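Up before six again, kettle on, and straight back to the sums I had left on the kitchen table last night. I do enjoy this part more than I let on to the others, though by the second cup of tea I had gone over the same column three times and got a different answer each time!

The question is still Gasley or Moroz. Gasley want 900 a month for the pair of arms, hands included, and they'll come out and set the thing up for us. Moroz would sell us the lot outright, but the hands are extra and the lead time is 63 days, so an order sent now wouldn't be on the bench until well into March. I had a long and rather pleasant phone call with Gasley about spare fingers (you have to keep 4 in the drawer, they say, and I wrote that down and underlined it) and came away liking them a good deal more than their price.

After lunch I sat with the simulated kitchen for a good hour, toaster at one side, microwave with its door swung open at the other, and one little red tomato out on the wood between the toaster and the arm. I do find it soothing.
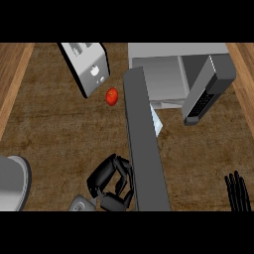 Filed under: Budget and kit

What struck me, looking at it for so long, was how much of the worktop that one long grey arm takes up. It runs right up the middle and goes past the tomato quite closely. I had pencilled in the narrow bench from Allness because it was cheap and would go through the door without a fuss, and now I'm not at all sure. The second hand is down in the corner as well, and it will want room of its own. So I have moved the wider bench up the list and pushed the new shelving back to the summer, which hurts a bit, as I had already chosen the shelves.

Totia, the planning software, I'm keeping for three more months whatever happens. It's paid for, near enough, and I'd miss it.

Still to do: ask Moroz whether the hands can be bought one at a time, measure the doorway properly — with the real tape this time — and find out who pays the carriage if an arm has to go back. Bed now, the tea's gone cold.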